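Okay, arm thread. I've been promising one for weeks and the build finally got to the stage where it's fun to talk about, so this will be long. Mute me now if you don't like motors.

Short version for new people: I'm building a six-joint arm with a two-finger gripper. It's called Skarkier. The name was on a list of bad band names on my fridge and it stuck. I work on it at home and in the evenings at Mokgethi, the shared workshop across the river, depending on which tools I need.

The first version of the base was a disaster. I used a lazy Susan bearing and the whole thing rocked like a boat. At full reach the tip sagged so much that I could push it down with one finger and watch it come back up a different amount each time.

Second version has two bearings stacked with a spacer between them, and wow. WOW. Night and day. If you're building one of these, do the two bearings from the start and save yourself a month.

The belt on the shoulder joint skipped teeth for ages. I blamed the motor, then the driver, then the power supply. It was a loose set screw on the pulley. I've since put a flat on every shaft in the arm with a file and used thread locker on all the screws. Zero skips since.

Someone asked what the controller is. It's a Cillo board, the older one with the screw terminals. I like it a lot. The docs are thin but the forum is full of patient people, and it has never lost its settings on me, even the time I pulled the plug in the middle of a save.

Fingers! My favorite part. They have a stiff core with a soft gray skin over it, and I've been through so many shapes. The early ones were plain rectangles and they'd grab a box fine and then spit out anything round like a watermelon seed.

The pair I'm running now doesn't match. One is narrow and rounded, the other is wide like a paddle, with fine lines molded into the pad. I was sure it would look silly and it does look a little silly, but I love it. The wide one gives the object something to rest against and the narrow one does the pushing.

I molded the skins at Mokgethi because the fume hood there works and mine is a window. First batch never set at the corners. Second batch had bubbles. Third batch peeled out clean and I walked around showing it to people who had come in to fix chairs.

And then the wrist camera, which I put off forever and should have done first. It's tiny. It sits behind the fingers and looks out past them, so I get the arm's own view of whatever it's about to touch.

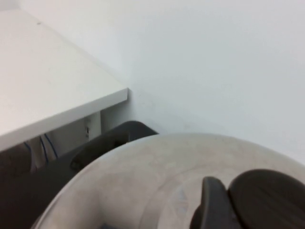

Draltetti, 1/27/18

Home session tonight. Fingers in the lower right corner, close in over the round gray thing. Corner of my white desk behind it, plus the office chair, plus two blue cables hanging down under the desk that I'm going to tie up one of these days.

What I like about this view is how much I can learn from it without moving anything. The fingers are way off to the right, so the camera mount needs a twist before I do any aiming by eye. I'd been fighting that in software for a week like a goof.

It's also a good surface to practice on. Pale and dusty looking, with smudges all over it, and there's a ring inside the rim that's only a little lighter than the rest. Dark fingers on top of that stand out great. The ring is much harder to pick out, and I want the edge finder to manage both.

Right now the edge finder is very excited about the outer rim and also very excited about the front edge of the desk. It thinks they're equally important. We're working on it, the two of us.

Some numbers, for the people who always ask. The gripper with skins on weighs 167 grams. The wrist cable is 28 inches from the camera to the board, and please measure yours with the arm stretched all the way out. I measured mine folded up the first time and yanked the plug right out of the socket.

I also set up a repeat test. Go to home, go to a point, close, open, go back. I left it at 500 cycles on the bench at Mokgethi while I swept the floor and ate a sandwich. It finished! Nothing came loose! The pen mark it was tapping got a bit wider over time but less than I expected.

The noise is the one thing I'm not happy with. The elbow has a whine at slow speed that goes straight through a wall. I tried rubber washers under the motor and they helped some. Next up is a softer ramp at the start of each move - if you've got settings that worked on a Cillo, please send them over.

Cost so far, not counting tools I had already: 108 dollars for the motors, which were surplus, and I've been a coward about adding up the rest. The bearings hurt. The silicone hurt three times, see above.

Things still on the list:
twist the camera mount
strain relief on that wrist cable, for real this time
a second set of skins in a lighter color
a stop button I can reach without getting up

That last one should be higher. Okay, I moved it to the top. Please don't yell at me.

A couple of you asked if I'd share the finger molds. Yes! Give me a bit to clean up the files. The paddle side has a weird lip on it from when I was guessing, and I'd like to fix that before anybody pours good silicone into it. I'll post them when the lip is gone, and the goal is to have everything up by June along with the base drawings.

If you're near the workshop, the arm will be there on the long bench most evenings after I get the mount changed. Come poke at it. Bring something odd shaped for it to pick up, it did really well with a lemon and very badly with a sock.

More when the mount is done. I already have the screws out.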